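About Hadance

Hi, I'm Brenda Pearce, and Hadance is my small business. It's me, a laptop, a very loud kettle and (since last October) a part-time bookkeeper who has saved my sanity more than once. I teach people how to concentrate, remember things and finish what they start. I don't do miracles and I don't do brain supplements, so if that's what you came for I'd hate to waste your afternoon!

I started out as a high school maths teacher in Sedgwick and stayed there for 17 years. I loved the kids and most of the marking. What got to me was watching bright, organised people fall to bits in Year 11 when nobody had ever sat down with them and shown them how to study. They'd colour in their notes. They'd read the same chapter four times and call it revision. I did exactly the same thing at uni, so I'm not throwing stones.

So I began running a lunchtime group. The first one had five students and a packet of biscuits, and we practised writing down everything we could remember from the morning's lessons with our books shut. By the end of the year I'd had to move us to a bigger room, and a couple of parents had asked if I'd run something for grown-ups in the evening. That was the start of it, really.

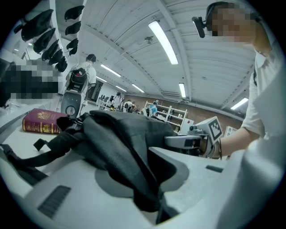 A black bag, and a headset on.

The name gets asked about a lot. Hadance was what my niece called "attendance" when she was little, and it stuck in our family as a word for turning up properly, with your head as well as your feet. I tried a few sensible names on the registration form and they were all taken.

What I do now

Most of my work is a course called Fuvmont. It runs over eight weeks, one evening a week, with a group of no more than 18 people. We start with attention (how long yours lasts, what breaks it, what you can change about your desk and your phone), then we spend three weeks on memory, and after that it's planning and habits. There's homework. It's short, and I do check it, and I will write to you if I haven't seen it.

The people who come are a real mix. I get nurses studying for another qualification, a lot of small business owners, retired folk who want to learn Italian, and parents who've realised they haven't read a whole book in years. A surprising number of tradies too, usually sitting for a licence exam and dreading it. You don't need to have been any good at school. Some of my favourite groups have been full of people who swore they were hopeless.

To date 268 people have finished Fuvmont, and I still hear from plenty of them. A few didn't finish, and I want to be fair about that. Sometimes the timing was wrong, and sometimes my way of teaching didn't suit them, and I gave them the rest of their money back.

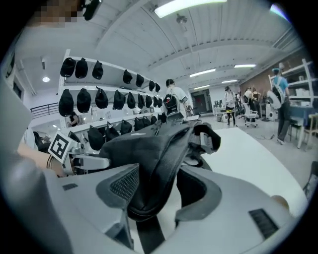
Black fabric and a strap, close up.

I also run one-to-one sessions, mostly by video, for people who have something particular coming up, like a big speech or a professional exam. These go for fifty minutes and I only take on a handful at a time, so there's often a wait. If there is, I'll tell you how long and you can decide.

Then there's Skustuser, my weekly email. It goes out on a Friday morning and takes a few minutes to read. Each one has a small thing to try over the weekend, such as learning a poem on a walk, or cooking dinner with the phone in another room. It started as notes for one group who wanted to keep going after the course ended, and it's free. Please do write back to it, I love the replies, even the grumpy ones.

What I believe (more or less)

I think most people's brains are working fine and their days are a mess. I think sleep beats any technique I could teach you. I think testing yourself is worth more than highlighting, and I'll bang on about that until you're sick of me. I've changed my mind on a few things as well. I used to tell everybody to get up at five, and I'm sorry to everyone who listened. 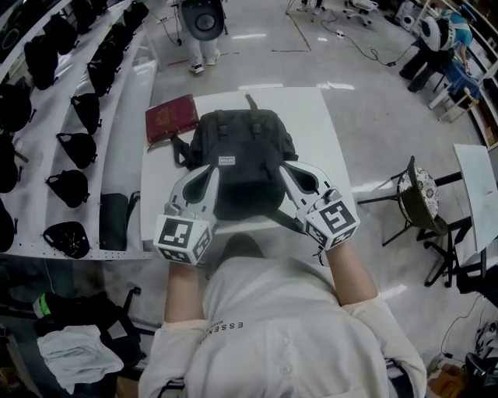

I'm also not a doctor or a psychologist. If you're worried about your memory, or you've noticed a sudden change in it, please see your GP before you spend a cent with me. I'll happily hold your place in a group while you get that sorted.

Getting in touch

The easiest way is the contact form. I read everything myself, usually after lunch, and I try to answer within two working days. If you'd like to come along to a free taster evening before you sign up, say so in your message and I'll send you the next date. Bring a pen. Tea and biscuits are on me.

Brenda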